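Visit to Schwerdtfeger, Tramell site
Jul 5, 2020

I had wanted to see the teaching floor at Schwerdtfeger ever since Hendrik Modise moved over there from Itemeck. He signed me in at the side door and we went up to the second floor, where most of the work is done in what used to be an ordinary office. A lot of the old furniture is still in use.

The group teaches robots household and office jobs by showing them. They do it two ways. The older way is remote control: a person sits at a pair of small arms, and a larger pair across the room copies the motion. I tried this for a few minutes with a dish towel. The delay is slight, but I kept overshooting, and the fold came out crooked. Hendrik said new people usually need a couple of hours before any of their recordings are worth keeping.

The other way leaves the robot out. The person holds a gripper in each hand and does the job directly, with a camera up at head level. Each gripper carries a white cube with square black-and-white markers on its faces, used to work out where the hand was at each moment. Cables run from the grippers, so you learn to mind your feet.

Bags were the subject when I was there. They are an awkward thing to teach — soft sides, straps that flop, no single good place to hold. The backpack work goes on at a desk chair, with the person facing it and reaching in low from both sides.
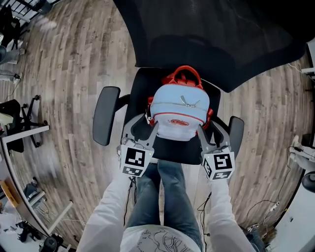
The target since May has been 3,000 recordings for the bag set, and they had 2,027 on the board when I visited. Of those, 1,481 had been checked. Checking is slow. Someone plays each recording back and marks where the fingers close and open, and throws out the ones where a marker was hidden too long.

I asked which way produces better results. Hendrik would not pick one. The hand-held grippers are much faster to record with, and people move more naturally. Remote control gives them the joint positions of the real arm, so there is less to convert afterward. For heavy or stiff objects they still go back to it.

Lunch was in the Drostosier canteen across the yard, which is open to visitors until two. The soup was good.

Afterward I got about 5 minutes with the hand-held pair. They are lighter than I expected, though my thumbs were sore by the end. Visits are arranged by email with the front office, and parking is behind the building.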